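# Chapter 6: When the Grip Lets Go

I'll start this chapter with a mistake of mine, mostly because I learned more from it than from the two years of school that came before it.

I was working nights in Boletville then, at a small laundry automation shop called Kultia. We had one job, and it sounded easy: get a two-finger gripper to pick up a cloth, fold it, and put it down. Our gripper was a Tsuji, second hand, and a nice piece of work. The software that told it what to do was ours, and we called it Jomum. I don't remember why.

One night in April, a little after nine, the gripper picked up a towel and kept closing. The towel was bunched up thick in the middle and thin at the end, and the fingers had come down on the thin part. Jomum was waiting for a certain amount of push-back from the cloth before it would say "okay, got it." The thin end never pushed back enough, so Jomum asked for more force. And then more. I was leaning in with my hand right there, trying to flatten a crease (yes, with the power on), and the left finger caught my thumb against the table.

It hurt a lot! But the part I want you to think about is what I did next. I reached for the stop button with my other hand, and I couldn't get to it. I'd put it on the far side of the table so that it would be out of the way. A safety device that's out of the way is out of *your* way too, and I had tested that button 100 times without ever once testing it from the spot where I stood to work.

Jinlong Hou was at the next bench and hit it for me. He didn't say anything until my thumb was out. Then he asked me to show him the log, and we sat on the floor and read all 1,775 lines of it. The fault was on the screen the whole way down. The force number climbed and climbed, and every line was marked "normal," since I'd set a limit on how long the grip could take but none on how hard it could squeeze.

So there were really two failures that night - one in the code and one in the room. People new to this work love to hunt for the first kind and walk right past the second. I sure did. Where your hands go, what's lying next to the cloth, how far you have to stretch: all of that is part of the machine as far as your thumb is concerned.

Keep both kinds in mind as you look over this next setup, with the fingers close to the cloth and everyday things lying nearby. 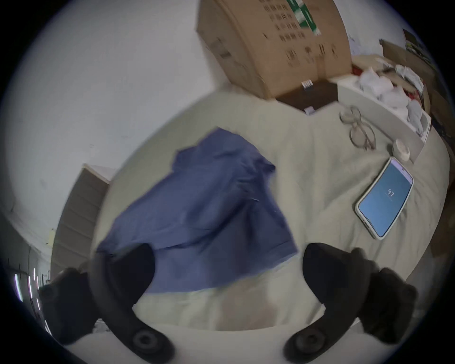
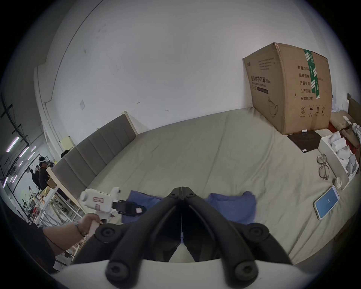 Back to my thumb. It was fine in a week, and the fix to the code took me one evening. I added a top limit on force, and I made Jomum open the fingers any time it hit that limit, even in the middle of a fold. We dropped plenty of towels after that. Moving the button took longer, because the cable was too short and I had to wait for a new one.

In section 6.1 we'll work out what a sensible force limit looks like for soft things like cloth, where the reading can jump all over the place. Before you turn to it, get a sheet of paper and sketch your own bench from above. Mark where you stand, where the gripper can reach, and where your stop button is. You'll need the sketch for the first exercise.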